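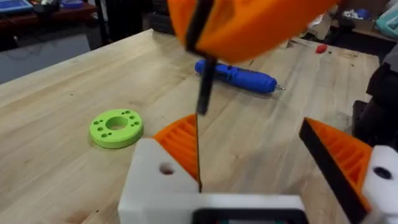 Tobias Greenberg asked last November why a student club would bother with two arms when one already gives us enough trouble. I'll start with his question.

Slide 2. The Purnell club
We have 12 members and a budget of $700. More than 600 of that went to motors. The fingers are printed, orange with ribs, so they bend around whatever they close on. 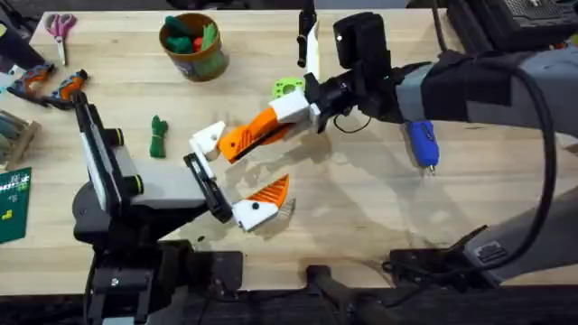
Two arms share one table, so each has to know where the other one is. Our first planner ignored this. Hazel Montoya rewrote it as a set of turns: one arm moves, the other waits. It's slow, and I'm fine with that for now.

(Pause. Ask who has run two arms at once.)

Slide 3. Picking up tools
Tools are harder than blocks. The weight is off center and the grip matters. We log 20 tries per tool before changing any settings.
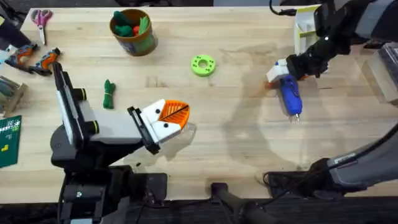
Slide 4. Before the Hidovport meet
Shorter cables. A better wrist mount. Hazel takes questions on the planner, I take the rest.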